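Lirnimville Technical Educators Forum
Equipment and Purchasing > Automation

Widier five-digit hand: is the tool handling package suitable for a teaching shop?

Posted by Leena Honkanen
Member, Secondary and Adult Programs

Our department has been asked to evaluate the Widier hand for use in a second-year automation course beginning in December. The quotation before us is from Plisport and covers one right hand, the wrist adapter, the control software, and what the seller calls the "tool handling package." The package is a set of stored grasps for common bench tools, together with two half-day training sessions delivered at the customer's site.

Our present equipment consists of two arms with parallel grippers. They are reliable, and students learn to program them without difficulty, but they cannot hold a tool in the way a person would hold it. The course outline has been revised to include a unit on grasp selection, and the grippers do not support that unit well.

I would be grateful for replies from members who have used the hand in a shop or classroom. In particular, I wish to know the following.

Whether the stored grasps work on ordinary tools, or only on the tools supplied by the seller.

Whether 31 stored grasps is a sufficient number. The seller offers an extended library of 87 at additional cost.

Whether students can be permitted to operate the hand without an instructor at the controls.

What recurring expenses should be entered in the budget after the first year.

The sales literature addresses the first two matters in general terms and is silent on the others. We are not in a position to arrange a demonstration before the purchasing deadline.

2 replies

Teemu Valtonen
Member, Laboratory Operations

Our laboratory has operated one Widier hand with the tool handling package for three terms. The remarks that follow apply to that unit and to the software version delivered with it. Members should confirm with the seller that the current version behaves in the same manner.

On the matter of ordinary tools, the stored grasps are written for shapes and sizes. They are not tied to particular brands. Screwdrivers, markers, and small hammers were handled acceptably on the first day. Spring clamps required more work. The body of a clamp is uneven, the arms are long, and the hand must approach from a side where the fingers can close without striking the adjustment knob. We now use clamps as the standard exercise for the grasp selection unit, as the student must make several decisions before the fingers move at all. 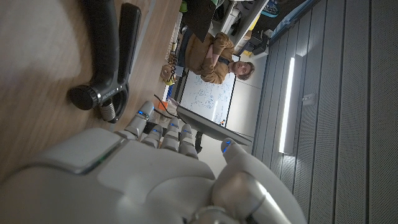
Widier hand and spring clamp at the laboratory bench. The blue lights are on the fingers and thumb.

The approach is where most student errors occur. A student will commonly select a correct grasp and then bring the hand in at an angle that leaves one finger well ahead of the others. If that finger touches the tool first, the tool turns on the table and the remaining fingers close on nothing useful. We instruct students to stop the hand short of the tool, look at it from two sides, and correct the wrist before continuing. The software has a hold command for this purpose. It is found under Motion and not under Safety, where the printed manual places it.

On the number of stored grasps, we purchased the basic library and have not needed the larger one. Over the three terms our students have made regular use of fewer than half of the 31. A custom grasp can be recorded by setting each finger in turn and saving the result, and this takes a careful student one class period. I would consider the exercise more valuable than the additional library. A program engaged in production work may reach a different conclusion.

On supervision, our rule is that a student may operate the hand alone only after completing a written check and a supervised session. Force limits are set by the instructor and protected by a password. The password supplied at delivery should be changed before the first class. We also require that hands be kept off the table whenever the arm is enabled. The finger joints are not especially strong, but the arm behind them is.

On recurring expense, I can report the following. The fingertip covers wear and are replaced at intervals of 500 operating hours under the seller's schedule. Ours lasted to that figure with light use and did not last to it in the term when we worked with rough lumber. The software license renews each year after the first. One finger was returned for service in the second term, and the unit was away for 61 days. No loan unit was offered. Any program that depends on a single hand should have other work prepared for such a period.

The two training sessions were competently taught. They were, however, directed at engineers, and very little in them could be repeated to students without being rewritten. I can provide our bench exercises for the clamp unit on request.

Nghĩa Quan
Member

I can speak only to the purchasing side. Our school obtained its hand through Farooqui and not through Plisport, and the terms were different. The training was priced separately and the adapter was included. It would be advisable to request both quotations in the same format before comparing totals.

Please also confirm that the wrist adapter fits your existing arms. Ours did not fit the older of our two, and a second adapter had to be ordered.

Comments

Leena Honkanen
I thank both members for their replies. Mr. Valtonen, does the seller require that the finger be returned, or may it be replaced on site by a technician? I would also be pleased to receive the bench exercises.

Teemu Valtonen
A single finger can be replaced on site if the customer holds a spare and the staff member has attended the second training session. We did not hold a spare at that time. We have since purchased one. The exercises have been sent to your forum mailbox.

Iida Heiskanen
Members with the same hand should note that the written check mentioned above is posted in the shared documents area under Automation, Year Two. It refers to the earlier menu layout in two places.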